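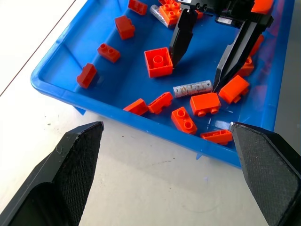

*Wrist view from the near arm, far gripper over the tray. Bricks and AA cells, both arms on the same tray.*

2020-05-22

I have spent most of this week on the part of Gider that decides which arm is allowed inside the tray. Gider is the small planner I wrote in February to sit between the detector and the joint controllers. It takes a list of grasp candidates, scores them, and hands one to each arm. With one arm it was fine. With two it was mostly fine, and the remaining cases were loud.

The original rule was a single lock on the tray volume. One arm in, the other waits at its hover pose. It is safe and dull, and it wastes a lot of time, as the waiting arm can't even start its approach until the first has fully retracted. I replaced it with swept volumes: each planned path is turned into a chain of capsules, and two paths may overlap in time if their capsules keep a set clearance.

The trouble was in the fingers. My collision model for the gripper was one box, inherited from an older setup at Hivholm, and it assumed the fingers were closed. Open, they spread into a V and the tips land well outside the box. The planner would happily approve a path that put one tip through the other arm's finger. Each finger now has two capsules of its own, and their position is read from the commanded opening or the measured one, whichever is wider.

That fixed the false passes and brought in false refusals. Near the tray lip almost everything was rejected, since the table counted as an obstacle with the same clearance as the other arm. There are now separate margins: 18 mm between arms, 5 mm to anything static. The static one could go lower, but I don't trust the hand-eye calibration enough yet.

Perception is the other half. The detector (Nolte, version 5 of the weights) does well on the bricks, which are one colour on a blue floor and hard to miss. It does worse on the cells. A silver label picks up whatever is near it, and when a finger hangs over one end the mask tends to stop at the finger. The grasp centre then shifts towards the visible end. A cell gripped off-centre will rotate in the pads.

I tried two things. Masking out the gripper using forward kinematics before running the detector made the masks cleaner and no longer. Fitting a fixed-length cylinder to whatever pixels were left worked better — the length of an AA cell is known, so one good end and an axis are enough. If neither end is visible the candidate is dropped until the other arm has moved.

Planning time is up. The median cycle is 235 ms on the machine under the bench, nearly all of it in the capsule checks. They are plain Python loops and I haven't tried very hard. The obvious next step is a coarse check over whole paths first, with the per-finger test only for pairs that fail it.

The logging changes are on the Nastivgate branch with the new margins in the config file. The old single lock is still there behind a flag. If you use it, set the hover height by hand, as the default still assumes the shorter fingers.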